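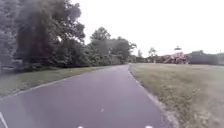 The path at Wistside, where it bends left behind the trees.

7 min read

Yoga Sinaga would like it known that he did not set out to write a book about walking. He set out to write a book about his mother's handwriting, and he still thinks he may get to it one day, if the boxes in the hall closet ever get sorted. But the walking kept getting into the chapters, and after a couple of years he gave up and let it have the whole thing.

"I would sit down to write about a letter," he says, pouring tea into two cups that don't match, "and by the second page I was telling you which way I'd gone to mail my answer. My editor was very kind about it. She said, Yoga, do you notice that you never get to the post office?"

The book is called Ostach, after the town where he grew up and where his mother ran a small dressmaking business out of the front room. It comes out this summer, and I had been sent an early copy in a padded envelope with a note asking me to please ignore the page numbers. I read it in three evenings, which for me is quick, and then I wrote to ask whether I could come and see him. He wrote back the same afternoon with directions so detailed that they included a bakery.

I stopped at the bakery. (Get the seeded rolls.) Then I found his apartment, on the second floor of a building in Brostlow with a very slow front door, and he met me at the top of the stairs in his socks.

He is sixty-eight, tall, and a little stooped, and he talks with his hands even when one of them is holding something hot. For most of his working life he taught geography to middle schoolers, and you can still hear it. He will stop in the middle of a story to make sure you know which side of the river you're on.

"Children know their way by things grown-ups don't see," he told me. "I used to ask them, the first week of school, to draw me the route from their bed to their desk in my classroom. No rulers, no looking anything up. You would get a street with one enormous dog on it and nothing else for half a mile. Well, that's a good map! If you're eleven, the dog is the main thing."

He kept some of those drawings, and for a long time he thought very little about them. Then, one January, his knee was operated on, and for several weeks he couldn't go farther than the end of the hall. His sister brought groceries and his neighbor brought soup, and he sat by the window with his leg on a stool and got, in his words, "extremely dull to be around." One night, unable to sleep, he took a sheet of typing paper and tried the assignment himself. He drew the walk from his childhood bed to his childhood school.

"I filled that page and I needed another. I had the pump, the wall with the broken glass along the top, the lady who sold thread. I had a ditch that I was scared of, and I had forgotten I was scared of it until the pencil got there. Then it was four in the morning and I was crying about a ditch."

He laughs about it now, and so did I, but the chapter that came out of that night is the one I'd press on anybody who asks me what the book is like. It goes along at exactly the pace of a boy with a satchel. He passes the thread lady, he passes the pump, and somewhere after the pump you begin to understand that his father is no longer living at home. Nothing is announced. The boy simply starts taking the long way around, past a certain boarding house, and he looks up at a window there each morning, and then he goes on to school.

I asked whether his mother ever knew about the long way.

"She knew from my shoes," he said. "She never said it to me. She said to my aunt, and my aunt told me when I was forty, she said the boy is wearing out his shoes on the wrong street. And then she had them resoled. Twice, that year, when we didn't have the money for once."

He got up after that and spent a while looking for a plate for the rolls, and I looked at the bookshelves and gave him his time.

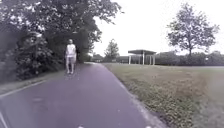 When he sat down again he wanted to talk about distance, and how badly he thinks most of us judge it. He has kept a walking notebook ever since the knee healed, at first on the orders of his physical therapist and then out of plain habit. It's a school notebook with a marbled cover, and he has a shelf of them now. He writes down where he went, how long it took, and one thing he thought about. That's all he allows himself, one thing, and he says the rule has done more for his writing than any class.

"You come home with fifteen thoughts and fourteen of them are about lunch," he said. "So you have to pick."

He let me read a few pages. One entry says only "Wistside and back. Uncle's radio." Another says "Rain, short. Why did we call it the blue door, it was green." There are 2111 entries so far, a figure he gave me with some pride and then immediately apologized for, as though he'd been caught bragging about a fish. He adds up the miles on his birthday. The last total was 1585, counting only the walks he could measure properly, and he suspects the true number is a good deal higher, because for one whole spring he forgot to write down the distances at all.

It was the radio entry I wanted to ask about. The uncle in question, his mother's younger brother, has a long chapter to himself toward the end of the book, and he is a wonderful character, vain and generous and forever selling something. He once sold the same bicycle to two cousins. He had a radio that he carried from house to house so that people could hear the news in his company, and when he moved to Wuisan to look for work he left it behind with the boy and told him to keep it warm.

"Keep it warm! I was nine. I put it under a blanket at night. I did that for months, and then somebody's husband came and said he had bought it in the fall and where was it, please."

Did he ever forgive him?

"Oh, I forgave him on the spot. I was thrilled. I thought it was the best trick I'd ever seen. It was my mother who took a while." He turned his cup around in its saucer. "She took about thirty years. But they ended up living on the same street, and in the evenings they would walk up to the corner and back, the two of them, not speaking much. I visited once and walked behind them. I was a grown man with a job and I fell right in behind, like a duckling."

That walk is the last scene in the book, and I hope I'm not giving away too much by saying so. It runs to barely a page. I asked him how long it took to write and he groaned and put a hand over his eyes. He'd done it at every length, he said. There was one version of 3804 words with the whole history of the street in it, when it was paved and who lost the contract, and he was very attached to that version and read it aloud to his sister over the phone. There was a silence at the end. Then she asked him if their mother was still in it.

"So I went for a walk," he said, "and I came back and I cut it down to what you could see from behind."

We had been talking for close to three hours by then, and the rolls were gone. I had meant to ask about his students, and whether any of them had turned up as adults to see what he'd made of their maps, and I did manage to get that in while I was hunting for my coat. A few have. One of them is a nurse at the clinic where he had his knee done, and she recognized his voice through a curtain. She told him that she still goes home by way of the house where the enormous dog used to live, though the dog has been dead for years and the people have moved.

"She says it's quicker," he said. "It is not quicker. I know that street. It's five minutes longer at least."

He walked me down to the slow front door, in shoes this time, and then decided he might as well see me as far as the bakery. He went on a block past it, pointing out where the old tram line turned, and at the corner he looked at his watch, took a pencil stub out of his shirt pocket, and asked me how to spell my last name so he could put it in the notebook.

Ostach will be in stores in July.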